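Gillach Community Kitchen
Cutlery and servery checklist, with comments

Date of check: 2019-02-08
Checked by: Mirta Espinoza
Area: servery bench, wash-up, dry store shelf
Last check: January

Mark each line OK, FIX or N/A. Write a comment for anything marked FIX. Leave the sheet on the clip beside the hand basin when you have finished.

1. BENCHES AND FLOOR

1.1 Bench tops wiped and dried before cutlery is put out
OK

1.2 Timber tops free of splits, lifting joins and raised grain
OK
Comment: Oiled in January. One rough patch near the dry store end was sanded at the same time and is smooth to the hand.

1.3 Floor clean and dry, no mats curling at the corners
FIX
Comment: Mat at the wash-up sink has curled again. I turned it around for now. Please replace with the heavier Skukach mat, same as the one at the back door.

1.4 Walkway between servery and wash-up clear
OK
Comment: Milk crates have been moved to the store.

2. WASHING AND DRYING

2.1 Dishwasher wash temperature at or above 60 degrees
OK
Comment: Read at 60 on the second cycle. The first cycle of the day always reads low, so run it empty.

2.2 Rinse aid and detergent topped up, lids on
OK

2.3 Cutlery baskets not overfilled
FIX
Comment: Forks were nested together and came out with food between the tines. Load them loosely and mix the handles up and down. Knives go point down.

2.4 Cutlery fully dry before it is put away
FIX
Comment: Water found in the bottom of the spoon tray. Tip the tray out, wipe it, and dry the spoons again with a clean tea towel.

3. CUTLERY CONDITION

3.1 Tines straight, no burrs or sharp edges
FIX
Comment: 2 forks with bent tines taken out and put in the repair tub. Please don't bend them back by hand at the bench.

3.2 Handles tight, no cracks or melted spots
OK
Comment: Went through the whole 129 pieces. A loose handle holds water and food, so give each one a small twist when you are drying.

3.3 Rust or pitting
OK
Comment: Light staining on a few of the older teaspoons. It came off with bicarb and a soft cloth.

3.4 Sharp knives stored apart from table cutlery
OK
Comment: Knife rack is locked and the key is in the office.

4. SORTING AND STORAGE

4.1 Forks sorted by handle colour, one bin for each colour
OK
Comment: The Ngô room and the Ruvham room each use their own set, and the dark ones stay with the main servery. If you find a stray, put it through the wash before it goes back with its set.

4.2 Bins clean inside, no cracks in the base or corners
OK

4.3 Bins set back from the front of the bench and sitting flat
OK
Comment: Check again after any deliveries. They get pushed along when boxes are put down.

4.4 Bins not stacked while there is cutlery in them
OK 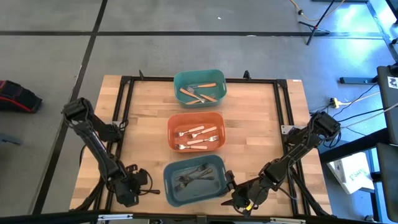 Can clean forks be left in open bins overnight?
Only if the bins are covered. Use the clip-on lids or a clean dry tea towel, and put them on the dry store shelf. Anything left uncovered overnight goes back through the dishwasher before service.

4.5 Lids available for all bins
FIX
Comment: One lid has a broken clip. It still covers the bin but it won't hold if the bin is carried. New one to be ordered.

5. HANDS AND FIRST AID

5.1 Hand basin has soap, paper towel and warm water
OK

5.2 Staff picking up forks and spoons by the handle
FIX
Comment: Saw several people grabbing by the tines when setting tables. Went over it at the start of shift. Will watch for it next time.

5.3 First aid kit sealed and in date
OK
Comment: Blue bandages counted, 19 left. Reorder when the box gets down to ten.

6. TO DO BEFORE NEXT CHECK

Replace mat at wash-up sink.
Order one bin lid.
Put up the basket loading notice over the dishwasher.
Decide whether the bent forks are worth fixing or should go to scrap metal.

Signed: M. Espinoza
Copy to office: yes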